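Naller Library Starts Cable Clear-Out at Shared Work Tables
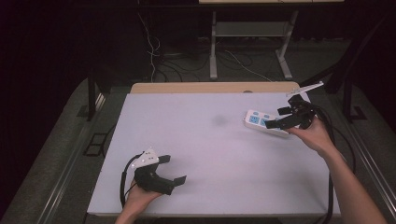

Ilari Pesonen
Local News Reporter

February 15, 2019

NALLER – The public library in Naller has begun sorting the power strips, extension cords and chargers that have piled up around its shared work tables, and will ask members to sign out what they need starting next month.

The work began Monday in the second-floor workroom, where people come to use the long tables, the printers and the sewing machines. Staff are putting each power strip on a table by itself, checking the cord and the plug, and giving it a numbered tag. By Thursday evening they had tagged 86 items out of 194 on the list.

Chanida Prasertsri, who manages the workroom, said the list grew over several years as groups brought in their own strips and left them behind.

"We had strips plugged into other strips," Prasertsri said. "A person would sit down at a table, find no free socket and go get another one from the cupboard. We never had a rule against it, so I can't blame anyone."

The strips come in several kinds. One white model has blue socket panels and a small blue switch near one end. Others are older and have no switch at all. Those will be taken out of use even if they still work, Prasertsri said, and so will any strip with a cracked housing or a cord that has been taped.

So far 17 strips have been set aside for electrical recycling. They will go to the Stirnport transfer station, which takes small electrical goods on weekdays at no charge to residents.

The library looked at the problem in October, after the building's yearly safety inspection. The inspector did not order any changes but noted that cords were running across the floor between tables and shelves – a tripping risk, according to the report – and suggested that each table have one strip of its own.

Under the new plan, every work table will get one switched strip, to be kept at the back edge when the table is in use. Spare cords will be kept in a locked cabinet by the service desk. Members can borrow one with a library card and must return it before closing.

Not everyone who uses the room is happy about the sign-out system. Members of the Vainio quilting circle, who meet there in the evenings, told the library they often need extra sockets for irons and lamps and do not want to stand in line for them. Prasertsri said the group will have a set of cords reserved in its name.

Irons are a separate matter. The library has asked that only one be plugged into any strip at a time, and a notice saying so will be posted on the door.

The workroom will stay open while the sorting goes on, although up to 5 tables may be closed on any given day. People who think they left a strip or a charger in the room can describe it at the service desk on Drasari Street through the end of the month. Unclaimed items in good condition will be kept for library use.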